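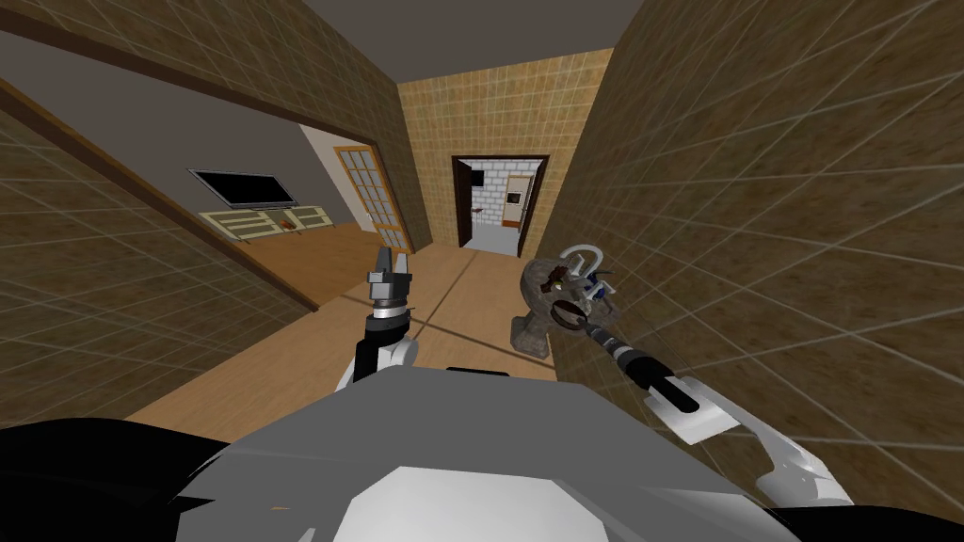
**Figure 3.** Hallway of the Grasso house in simulation. The right gripper holds the payload close to the right wall; the left gripper is open and empty.

### 4.3 Wall contact during loaded travel

The most common failure in the transport task was contact between the carried object and a hallway wall. We ran 224 episodes in the Plivetik simulator using the Stutard platform and the Prerken whole-body planner. In each episode the robot had to pick up a single object, leave the room it started in, travel the hallway, and set the object down in a goal room. An episode was stopped as soon as the contact force on any held object passed the safety limit for longer than the allowed window. Stops of this kind were far more frequent in the hallway than in any of the rooms, and they occurred almost entirely on the side of the loaded arm.

The hallway is a hard case for two reasons. It is narrow compared with the reach of the arms, and it has a wide doorway on the left that opens into the living room. The base planner treats the doorway as free space when it computes clearance. As the base passes the opening, the clearance cost on the left drops sharply and the cost on the right does not. A correct planner would respond by moving the base slightly to the left. We saw this in episodes with no payload. In episodes with a payload in the right gripper, the base kept its heading or turned a small amount to the right, and the distance between the payload and the wall shrank.

We first suspected the wall model. The side walls carry a repeated tile pattern, and the depth estimator in our perception stack is known to be weak on repeated texture. To test this, we replaced the estimated depth with ground-truth depth from the simulator and ran the failed episodes again from the same starting states. The failures remained, with only small changes in where the stop was triggered. Wall depth was therefore ruled out as the main cause, although we can't exclude a minor effect on timing.

The fault was traced to the way the held object is attached to the robot's collision model. When a grasp is confirmed, Prerken adds the object's geometry to the gripper link as a child body. The geometry comes from the object library and is reduced to a convex shape before it is attached. For compact objects this step does little harm. The payload used in this part of the study has an irregular body with a metal loop standing up from it, and the reduction step dropped the loop as a thin feature. The planner was then working with a body that was smaller than the real one in the direction of the loop.

This alone would produce errors of limited size. A second fault made them worse. The attached shape was stored in the frame of the gripper at the time of the grasp, and it was not updated when the object shifted between the fingers. Slip was small in most episodes. In the ones that ended in a stop, the object had usually turned during the arm's retract motion, so that a part of it left out of the collision model ended up facing the wall. The planner still reported positive clearance at the moment the force limit was passed.

The arm posture also matters. Prerken selects a carry posture from a set of 4 stored configurations and scores each by joint effort and by how little it blocks the head camera. Wall distance is not part of the score. In the hallway the planner tended to choose an extended posture on the right side, which keeps the camera view of the floor open but moves the gripper outward. Figure 4 shows the robot in the same hallway, with the end of the right arm close to the wall.
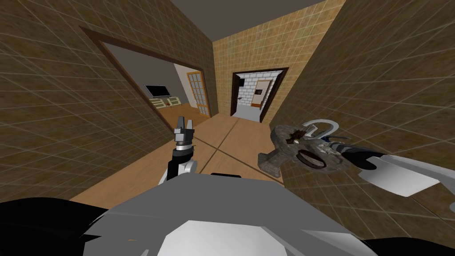 **Figure 4.** The same hallway in a second still. The end of the right arm is close to the right wall, and the left doorway opens into the living room.

We tested 3 changes, first one at a time and then together. The first keeps thin features by replacing the single convex shape with a set of smaller ones. The second refreshes the pose of the attached body from the wrist camera after the retract motion and again before the base enters the hallway. The third adds a wall distance term to the carry posture score. Each change lowered the number of stops when used alone. The pose refresh had the largest effect. The posture term had the smallest, and it raised travel time because the arm had to be folded before the base could move. With all of them active, 7 episodes still ended in a wall contact stop.

The remaining failures don't share a single cause. In several, the object slipped after the last pose refresh, while the base was already moving. A continuous refresh would cover these cases, but the wrist camera has a poor view of the object when the fingers are closed around it, and the estimate was too noisy to use at every control step. In the others, the force reading itself was in doubt. The simulated gripper reports a brief spike when the base slows down with a heavy object in hand, and near the wall such a spike can add to a light touch and push the total over the limit.

The safety stop worked as intended in all cases. It halts the base and holds the arm joints in place, which prevents further motion toward the wall but also leaves the object under load. On hardware this would be undesirable for fragile items. A stop that releases pressure along the contact normal before holding is under development and was not used for the results in this section.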